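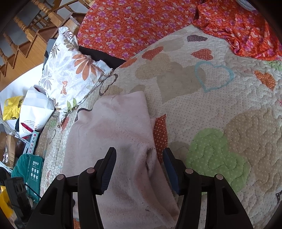 *Vol. 3, No. 137*

**Foltilora coupe club sets September meet in Zernstead**

June 28, 2022 — Owners of the Foltilora coupe will gather in Zernstead this September for their first national meet in three years. The club has booked the old Kemley assembly grounds, where the car was built during its short production run.

Club records list 808 surviving coupes out of around 4000 made. Most are the six-cylinder model with the column shift. The four-speed version is harder to find, and only a few still have their original floor pan.

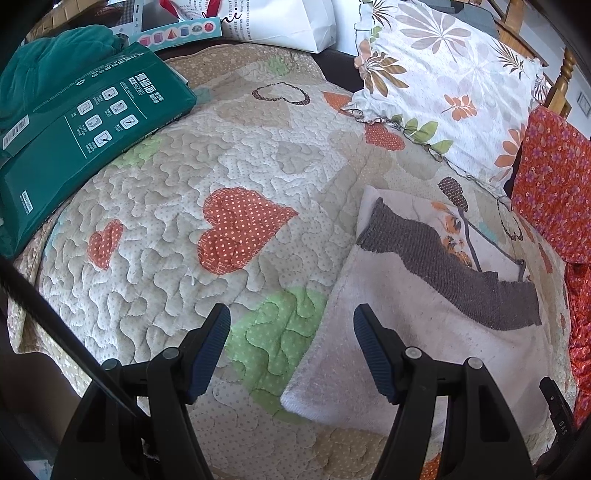 Judging will cover stock, restored and modified cars. Entries in the stock class must have the factory carburetor and correct wheel covers — reproduction covers will be accepted this year if they carry the maker's stamp. Trailered cars may park on the north side of the grounds.

Quintero, the parts supplier, will bring door seals, trim clips and a new run of rear quarter glass. Swap meet spaces are open to non-members. Registration forms are in the back pages of this issue.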